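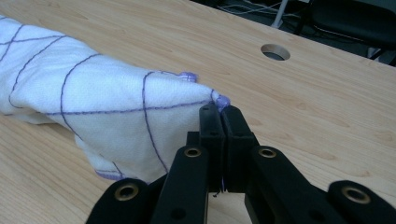

A hand-held gripper closed on the corner of a white cloth with purple stitching.

Bohdana Nechyporuk has taught the same fold 300 times and is not sure what the machine has learned from it. "It's learned my habits," she says. "I go for the corner every time. Would you call that a skill?"

She works on Umance, a project at Jedenex that collects demonstrations by hand. Before that she tried steering the arm remotely, which she found worse. "You're slow, you're guessing at depth, and then people wonder why the robot hesitates."

I put it to her that the firm claims 63 per cent success on cloth. "On which cloth?" she asks. "We had 8 kinds. Ask them about the thin ones."

Does she expect it to fold laundry in a stranger's home? "Not this July. Ask me when it's seen a fitted sheet."

We use cookies to improve your visit. Accept all | Manage settings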